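15th August — lounge seating, cushion placement

Continuing from the note on the Zultis chairs. Heather Purves wants the tan cushions settled before the Millamard order goes in, as the quantity depends on whether the chairs get one each or the bench keeps them all.

Cushion: rectangular, piped edge, one vertical stitched seam near the middle. Chair: grey upholstered seat, low wrap-around back, thin black metal legs. The back is too low to hold the cushion upright unless the lower edge is pushed well into the angle of the seat.
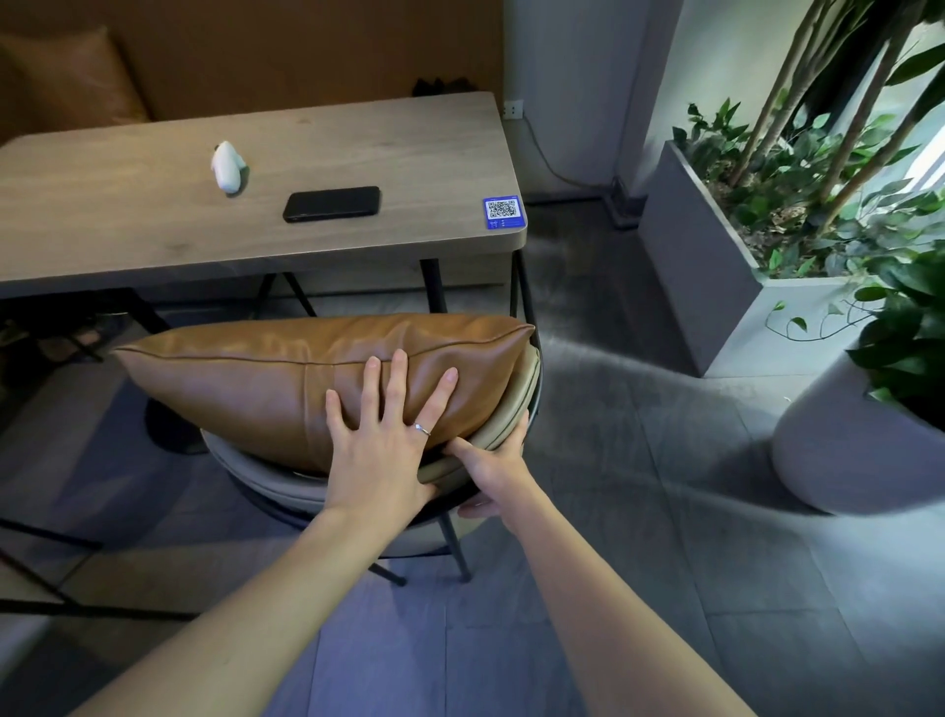

Seat depth is the limiting dimension. With the cushion in, 115 mm comes off it, more than I would accept on a chair meant for working at a table. Amr El Ouafi disagrees and thinks people will simply move the cushion. Noted.

Position A, on the seat and against the inside of the back. Fairly tidy from behind, though one corner extends past the edge of the chair.
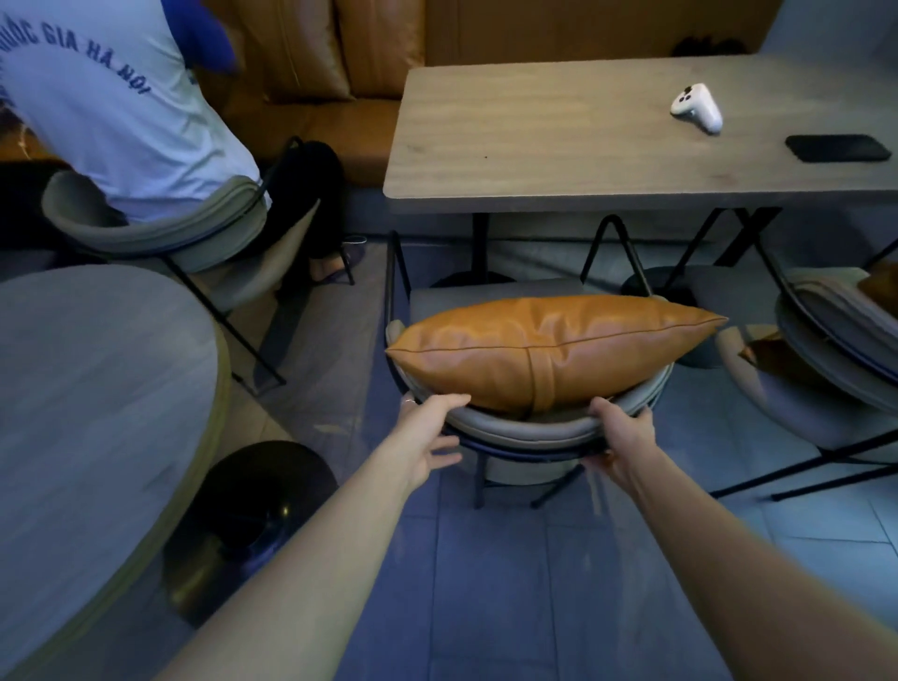
Position A, cushion leaning on the inside of the backrest.

Position B, along the top of the back. Tried for completeness. The rim is narrow and curved, the leather is smooth, and I see no use for it beyond clearing the seat for wiping down.
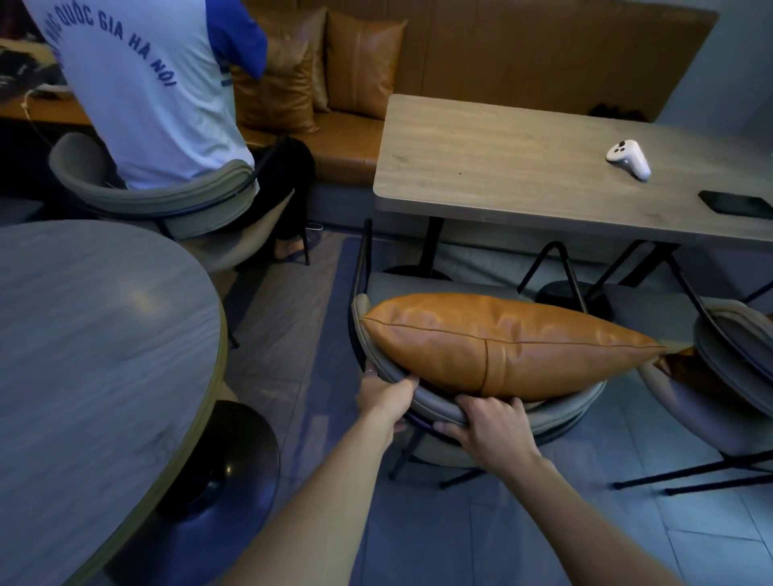

Position B, cushion along the top of the backrest. Bench cushions behind.

The bench takes the same cushions without trouble — tall back, continuous seat.

To do:
Ask Huvivstead for the 2 spare covers owed since December.
Check piping wear on the older cushions.
Order quantity stays at 16 until Heather replies.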